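Règles de collecte à la pince manuelle : questions fréquentes

Version d'octobre 2024, à lire avant la première séance. Les réponses ont été rédigées par Kamran Shirazi et relues par Obadia Odera, qui n'est pas d'accord sur tout. Nous avons laissé les désaccords.

À qui s'adressent ces règles ?
Aux personnes qui enregistrent des gestes domestiques pour Plesia avec une pince tenue en main, et à celles qui valident ensuite les séquences. Les intégrateurs qui achètent le jeu Araya peuvent les lire aussi. Ils y trouveront de quoi modérer certaines brochures.

Existe-t-il une norme à laquelle on puisse se référer ?
Pas pour ce que nous faisons. Les textes sur la sécurité des robots visent des machines motorisées et leur installation. Une pince actionnée par une main humaine n'y entre pas bien, et un fournisseur qui vous annonce des données « conformes » devrait vous dire à quoi. Posez-lui la question par écrit. Le présent document est une règle interne et n'a pas d'autre valeur.

Faut-il ranger la pièce avant d'enregistrer ?
Non. On dégage le passage, on retire ce qui coupe et ce qui peut tomber, et on laisse le reste. Les premières séquences livrées à Fustau avaient été tournées sur des plateaux vides, bien éclairés, et les résultats étaient excellents tant qu'on restait sur des plateaux vides. Meubles, tissus et étagères restent donc à leur place.

Les emballages souples comptent-ils comme une tâche facile ?
C'est ce que prétend la grille de difficulté de Flovari, que nous n'utilisons plus depuis août. Un film plastique froissé se plie, glisse, cache celui qui se trouve dessous et n'a pas deux fois la même forme. Mettre des emballages dans une poubelle ronde est classé chez nous en difficulté 3, la plus haute.

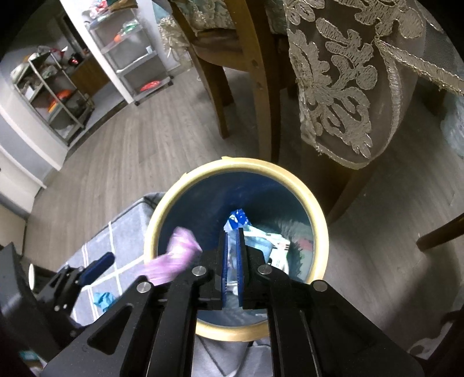 Photo : Plesia / collecte Araya

Sur une vue comme celle-ci, les doigts de la pince masquent une partie du tas au fond de la poubelle, et l'emballage rose violacé qui passe par-dessus le bord est flou. Le validateur ne doit pas deviner ce qu'il y a derrière les doigts. Il annote ce qui se voit et coche « occulté » pour le reste.

Un emballage à cheval sur le bord est-il considéré comme jeté ?
Non, et c'est le point qui nous vaut le plus de courrier. Une image isolée ne dit pas si l'objet entre ou sort. On attend la fin de la séquence : l'objet est entièrement dans le récipient et la pince ne le touche plus, ou bien la tâche est notée inachevée. Certains clients préféreraient un critère plus souple – cela améliore leurs taux de réussite, pas leurs robots.

Doit-on supprimer les séquences floues ou ratées ?
On ne supprime rien pour cause d'échec. Un objet lâché ou repris trois fois reste dans le lot avec son étiquette. Pour le flou, Obadia Odera voudrait un seuil automatique. Kamran Shirazi n'y croit pas : sur un lot d'essai de 230 séquences, le filtre en écartait 37, dont plusieurs que deux relecteurs jugeaient lisibles. En attendant mieux, la décision revient à une personne.

Et la vie privée ?
Les gestes se font chez les gens, et un intérieur en dit long même sans visage. Courrier, ordonnances et photos de famille sont mis hors champ avant la séance. L'habitant peut demander le retrait d'une séquence sans se justifier. Nous ne promettons pas l'anonymat complet, et nous nous méfions de ceux qui le promettent.

Combien de séquences faut-il pour une tâche ?
On nous cite souvent le chiffre de 1000. Nous n'avons jamais vu d'où il venait. Mille prises du même geste dans la même cuisine valent sans doute moins qu'un petit lot réparti entre plusieurs logements. La règle impose de changer de pièce et d'opérateur, et ne fixe pas de minimum.

Peut-on travailler avec deux pinces ?
Oui, à condition que chacune soit identifiée dans le fichier de séance. Ne changez pas de main en cours de séquence. Si une pince accroche un tissu ou heurte un meuble, arrêtez-vous, dégagez-la et notez l'incident, même si le geste a ensuite été mené à bien.

Qui tranche en cas de litige ?
Un troisième relecteur, qui n'a pas assisté à la séance et ne voit pas les deux premiers avis. Sa décision est jointe au lot livré.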